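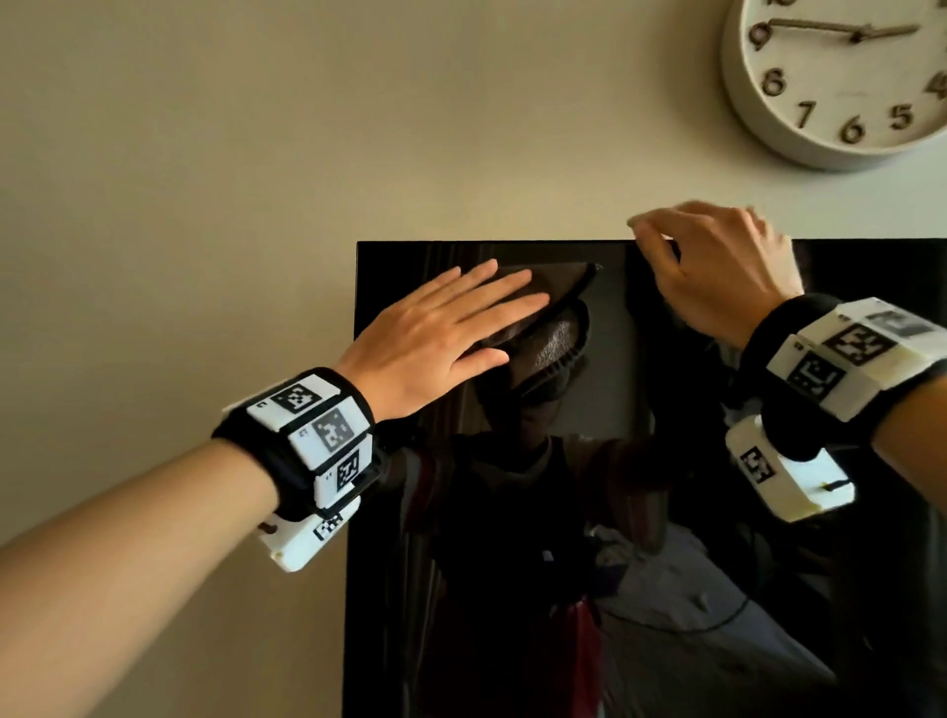 According to Botond Farkas, a household robot should never be allowed to learn a wiping motion until someone has written down how hard a person presses and where the other hand goes. Treter is drafting that document and is recruiting participants in Losham.

The draft practice guide covers contact tasks on upright glossy surfaces: grip points, permitted force, stop conditions. Participants clean such surfaces at home with a cloth while wearing marker modules on both wrists and a head-mounted device.

Requirements: age 18 or over, full use of both hands, no wrist injury. Time: 2 sessions of 3 hours each in April. Places: 50. Participants may stop at any point and may have their recordings deleted on request.

Apply in writing to Thu Vi, Treter, Losham office.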